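Chapter 4
Saving, Failing and Starting Over

Most books on game design treat the save system as plumbing. The designer writes the quests, draws the maps, balances the fights, and at some late hour somebody asks where the player is allowed to save. I think this is backward, and I also distrust the people who say they have fixed it.

Take the usual claim, repeated in forums and in a good many design documents: limited saves create tension. Do they? In Joltitov, a dungeon crawler we will come back to in Chapter 6, save crystals sit 30 minutes apart. Players who die at minute 29 don't report tension. They report having turned the game off. The fear was real for a while, and then it was boredom, because the second trip through the same hallways held nothing they hadn't already seen.

The opposite claim deserves the same doubt. Zultow lets you save anywhere, in 50 slots, even halfway through a conversation. Its fans call this respect for the player's time. Perhaps. It also means that every locked chest with a random prize gets opened over and over until the good sword falls out, and the designer of that chest might as well have put the sword there in the first place.
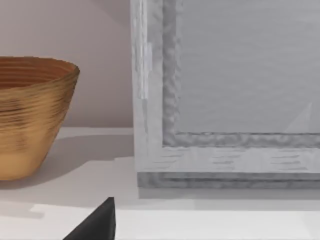
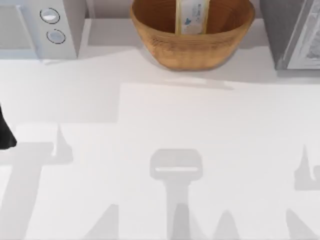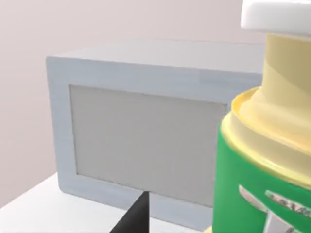
Before you take either side, look at what a save really stores. A small text adventure such as Astine keeps 416 bytes: where you are, what you carry, which doors have been opened. A modern open world keeps a great deal more and still forgets things. The guard you insulted is friendly again after a reload. The fire you set is out. When a game forgets selectively, the player learns which actions count, and will soon stop bothering with the rest.

You will hear that autosave settled the matter. It settled one part of it. An autosave is a guess about when the player is safe, and the guess is made by someone who isn't there. Wanigasekara, a stealth game with a single autosave slot, was known for saving one step in front of a patrol. Players lost whole evenings to it, and the patch that followed simply added more slots, nine in all.

This chapter covers four topics:

4.1 What to store and what to let go
4.2 Save points, free saves and mixed systems
4.3 Permanent death and who it is for
4.4 Testing a save system with impatient players

Read 4.1 first, even if you only came for permanent death. Many arguments in 4.3 fall apart once you know how much the game remembers between lives.

4.1 What to Store and What to Let Go

Start with a list of everything in your game that can change. Include the dull things, such as crates, lamps and the price of bread.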